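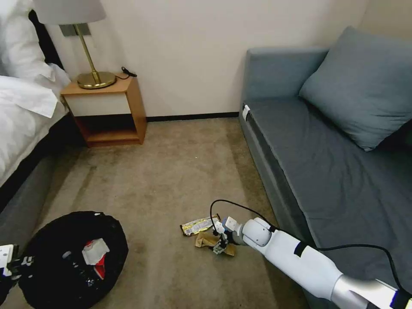 Picking up litter, one plan at a time

Stella Makokha writes planning software at Helberg, and she would like people to stop calling it a brain. "It's a list of next moves with a score beside each one," she says. "The score is often wrong."

Her part of the stack, Gusturus, decides what a two-armed robot should do about trash on a hotel room floor. Perception hands it a set of outlines. Gusturus picks one, chooses an arm and asks the controller whether the reach is possible. I asked how well that goes with wrappers.

"Foil is miserable. The depth map gets holes in it, so the planner thinks the thing is smaller than it is, or in 2 pieces." Brown paper on beige carpet has the opposite problem. The outline bleeds into the floor and the fingers close on pile.

The team replayed 1,876 logged grasps against the current build in January. Makokha won't quote me a success rate. "You'd print it, and it would be a number for one kind of carpet." 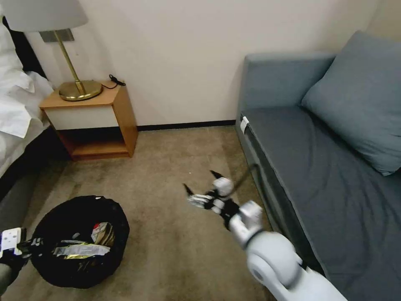
She is no easier on the handoff between the arms. One stays by the bin while the other travels, which looks tidy and costs time, as the planner locks both arms until the moving one reports in. That can take up to 260 milliseconds - long enough, she says, for a thin wrapper to shift.

Her colleague Ihor Moroz wants to replace the lock with a learned policy. Makokha has read his proposal twice. "Then it fails and I can't tell you why. Right now it fails and I can show you the line."

Would she trust it in a room with a guest's things on the floor? "No. It doesn't know what a receipt is worth to you. It knows flat, crumpled and too heavy."

The next release changes the depth filter. She expects it to fix foil and break something else.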